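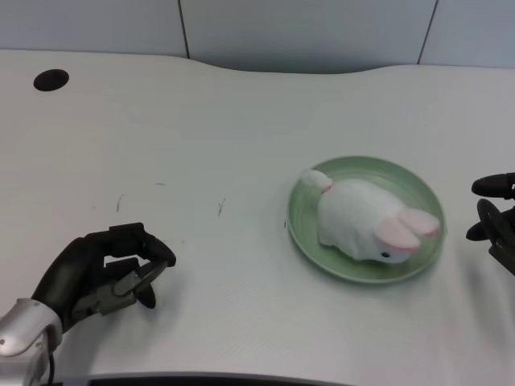 White can't be a color, one reader wrote in after the last page in this series, because there is no white in a rainbow. The reader is right about the rainbow. Whether white counts as a color depends on what the word "color" is being used for. A painter puts white in the paint box with the other colors. A person who studies light uses the word differently. This page uses it the second way.

Why White Things Look White
Studen Science Pages: Light and Surfaces, Part 4

Words used on this page

Absorb: to take in. When a surface absorbs light, the light's energy goes into the material and warms it slightly.

Reflect: to send back.

Scatter: to send off in many directions.

Transparent: letting light pass straight through, as window glass does.

Pigment: a powder mixed into paint, ink or plastic to give it color.

Light is a mixture

Light travels as waves. The distance from the top of one wave to the top of the next is called the wavelength. For the light we can see, this distance is very small. If you lined up waves of green light, around 2,000 of them would fit into one millimeter.

Scientists measure wavelengths in nanometers. A millimeter can be divided into 1,000 equal parts, called micrometers. A micrometer can be divided again into 1,000 equal parts, and each of those is a nanometer.

Different wavelengths look like different colors. Violet light has the shortest waves we can see. Red light has the longest. Blue, green, yellow and orange are in between. Sunlight holds all of these together, and when they arrive at your eye together, you see white.

A rainbow forms when raindrops bend each wavelength by a different amount. The mixture is spread out into a band. There is no white in the band because the parts have been pulled away from each other.

What a surface does with light

When light lands on a surface, some of it may be absorbed, some may be sent back, and some may pass through. Most surfaces do more than one of these.

A ripe tomato absorbs most of the blue and green light that lands on it. It sends back most of the red. A leaf absorbs red and blue strongly and sends back more of the green. A lump of coal absorbs nearly everything.

A white surface absorbs very little of any visible color. Almost all the light that lands on it comes back, with the colors in nearly the same mixture as before.

A mirror also sends back almost all of the light, and a mirror does not look white. The difference is direction.

A mirror is very smooth. Light that arrives from one direction leaves in one direction, like a ball bouncing off a flat floor. The pattern of the light is kept, and you see a copy of whatever is in front of the mirror.

A white wall scatters the light. Light arriving from one direction leaves in all directions at once, and the pattern is lost. You do not see a copy of the room. You see an even white.

Clear things that look white

Many white things are made of parts that are not white. Snow is made of ice crystals, and one ice crystal is clear. Sugar grains and salt grains are close to clear when you look at them one at a time under a magnifying glass. A heap of either is white.

The reason is found at the boundary, the place where one material stops and another begins. Light moves at one speed in air and at a slower speed in ice, glass or sugar. Wherever it crosses from one to the other, a little of it is reflected, and the rest changes direction unless it meets the boundary straight on.

For light that meets ordinary window glass straight on, 4 percent is reflected at the first boundary. This is not much, and it explains why a window looks clear. A heap of crushed glass has a great many boundaries, all tilted in different ways. Light going into the heap loses a little at every one of them. After enough crossings, most of it has been turned around and comes out again, in all directions. Very little has been absorbed. The heap looks white.

The same rule covers foam on a river, where the boundaries are between water and air. It covers clouds, which are made of small drops of water. It covers paper, which is a mat of thin plant fibers with air between them.

Drops of water on paper

Put one drop of water on a sheet of thin white paper and hold the sheet up to a window. The wet spot lets more light through than the paper next to it.

Water has filled the gaps between the fibers. Light crossing from fiber to air changes speed by a large amount. Light crossing from fiber to water changes speed by a smaller amount, and so less of it is reflected at each boundary. More light goes through. Less comes back toward the side it arrived on, and this is why the wet spot looks darker when the paper lies on a dark table.

Cooking oil does the same thing, and the spot lasts longer, as oil does not dry up in the way water does. 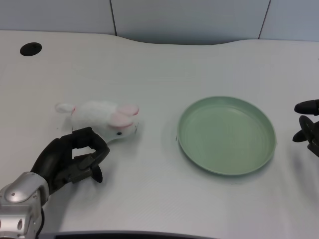 White paint has the same problem as wet paper. Its powder sits in a clear material called a binder, which fills the gaps where air would be. If the powder slowed light by about the same amount as the binder, the boundaries would reflect very little and the paint would be almost clear. Chalk powder behaves like this. It is bright white when dry and much weaker when stirred into oil.

Paint makers therefore choose a pigment that slows light much more than the binder does. The usual choice is titanium dioxide. It is ground very fine. Grains that are much too large leave fewer boundaries in the same thickness of paint. Grains that are much too small scatter blue light more strongly than red, and the white is no longer even. The most useful size is a little less than the wavelength of visible light.

Titanium dioxide is also used in many white plastics, in paper and in some fabrics.

White and gray

Gray is closely related to white. A gray surface treats all the colors nearly equally, as a white one does, but it absorbs more of each. A pale gray surface absorbs a little more than a white one. A dark gray surface absorbs a lot more.

Your eye does not measure the amount of light by itself. It compares. A white sheet in deep shade can send less light to your eye than a gray sheet in full sun. You will still call the first one white and the second one gray, as your brain makes an allowance for the shade.

It makes a similar allowance for the color of the light. Many lamps give light that is more orange than daylight. Paper under such a lamp sends back this orange mixture, and after a short time you see the paper as white again.

Activity: which white is whiter?

You need: a sheet of printer paper, a page from a newspaper, a white cotton cloth, and a window with daylight.

1. Lay the three things side by side near the window. Keep them out of direct sun.
2. Put them in order from the lightest to the darkest. Write down the order.
3. Look for a slight tint in each. Newspaper is often a little yellow or gray.
4. Repeat after dark, under a lamp. Write down the new order.

Printer paper may look slightly blue beside the others in daylight. Many makers add a substance that takes in ultraviolet light, which we cannot see, and gives out blue light, which we can. This is called fluorescence. Some laundry powders contain the same kind of substance. Under a lamp that gives little ultraviolet light, the effect is weaker, and the order you wrote down may change.

Next in this series: Part 5, Why Soap Bubbles Have Colors.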